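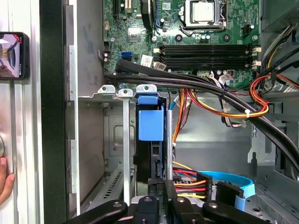
Pascual Mansilla wrote to us in November to ask whether his daughter could join even though she has never held a screwdriver, and whether a club that spends its evenings taking old computers apart really counts as robotics. We get some form of that letter so often that we finally sat down and wrote this page.

Tamcombe Robot Teardown Club: Frequently Asked Questions

Does she need any experience?
None at all, and please tell her she is very welcome! Plenty of our members had never opened a computer before their first evening. We start everyone off by hand, learning what a hard drive looks like, where the power plugs go and which clips pull and which ones slide, and only then do they sit down with the robot.

Is it really robotics?
Yes, very much so. The club's long project is teaching a robot arm to help take desktop computers apart for recycling. A hard drive tucked in among a lot of cables is a wonderful problem (maddening, too, some weeks), and students have to think about grip, angle and patience all at once. The team calls the project Momstead, and you would have to ask them why, as I have heard two different stories.

When do you meet?
Every Tuesday at 7 in the evening during the school year, in the Zitar building. Use the side door, and if it's locked, knock loudly, since we can be a noisy bunch once things get going.

What does it cost?
Dues are $35 a term, and that covers tools, gloves and the snack table. If that's a stretch for your family, send Soledad Palma a quick note and she will sort it out with you privately.

How old do you have to be?
We take students from age 10 and up. Younger brothers and sisters can come along and watch if a grown-up stays with them.

Is it safe to work inside a computer?
Every machine is unplugged before it reaches the bench, and we never open the power supply itself, no matter how curious anybody is. Metal edges inside a case can be sharp, so go slowly. Long hair gets tied back near the arm, and sleeves get rolled up.

Can we donate an old computer?
Oh, please do! Desktop towers are best, working or dead. We can't use laptops or old tube monitors. Take your files off first and tell us if you would like the hard drive handed back to you.

Do you compete?
Our older students enter the Hauksdóttir Challenge in the spring, where a perfect run is worth 300 points. We haven't had one yet. Going along is completely optional, and members who would sooner stay home and tinker are every bit as much a part of the club.

Can parents stay?
Of course. There are chairs along the back wall and usually coffee.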